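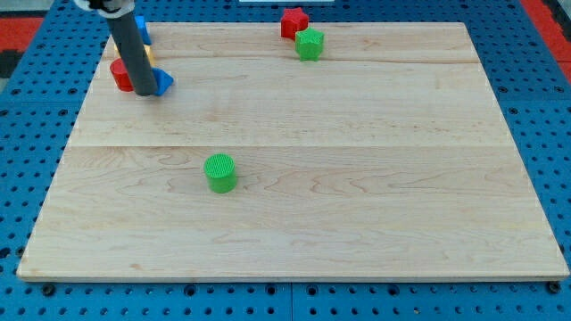 From: Gergely Dudás
To: Varnton Woodworkers list
Date: 10 February 2020
Subject: Re: [varnton-wood] Maple board for kids' blocks, edge glued or one piece?

Hằng Lại wrote:

> Hi all,
> My niece has a set of colored blocks, the kind with cylinders and stars
> and triangles, and she builds on the carpet, where everything falls over.
> I'd like to make her a flat board to play on. I have some maple left from
> the Trovska shelves but no piece wide enough, so I would have to join a
> few. Will the seams bother her? And is plain maple too pale to be any
> fun? My sister thinks I should paint it green.
>
> Also, has anyone used the Kuvano hardwax on something a small child will
> be chewing on?
>
> Hằng

Hằng, please don't paint it! Pale maple is the best background for colored blocks I know of. Red, green, blue, even yellow, they all stand out on it, and a green board would swallow every green block she owns. You get those faint wavy streaks in the grain too, which I could look at all day (and have).

Join your pieces and don't lose any sleep over it. My own board is joined planks, and from across the bench you have to go looking for the seams. A star or a cylinder doesn't care if it's standing on one. What she will notice is a ridge, so spend your time on the glue-up. I do mine in stages, two planks at a time, then the halves together. Fewer joints sliding around while you're reaching for clamps. Check with a straightedge before the glue grabs, and again after you've tightened everything, because my clamps always pull one end up a little.

Size: mine was cut from a piece 900 mm long, and I'd go as big as her room allows. Kids spread out. My son will put one cylinder in the middle and leave a whole prairie of bare wood around it, and then crowd everything else together at the far end. I have no idea what the rules are but he's very strict about them.

For sanding I stopped at 180. I went to 320 on the first board and it was gorgeous and the blocks skated all over it. A bit of tooth is good. Break the edges by hand, and round the corners more than you think looks right, she's going to carry it around and walk into things with it.

On the finish, I haven't tried the Kuvano so I'll leave that to somebody who has. Read what the can says about toys and about cure time, and then give it the full cure. I left my second board bare, and it's got a few marks now, but a quick rub with 180 takes care of them.

One more idea. If you have offcuts, make her some extra blocks! Triangular prisms are easy, you just rip a square strip corner to corner (make a cradle for it, please, and keep your fingers well back) and then crosscut. Cylinders are only dowel. Stars are a scroll saw job and I ruined five before I got one with all its points on, but they're the ones that get played with the most at our house. Two colors of star, minimum, or there will be arguments.

If you want to see a board before you start, I can bring mine to the next open evening at the Gulyás shop. They have the long clamps there too, and it's much nicer gluing up with a second pair of hands.

Send pictures when it's done!

Gergely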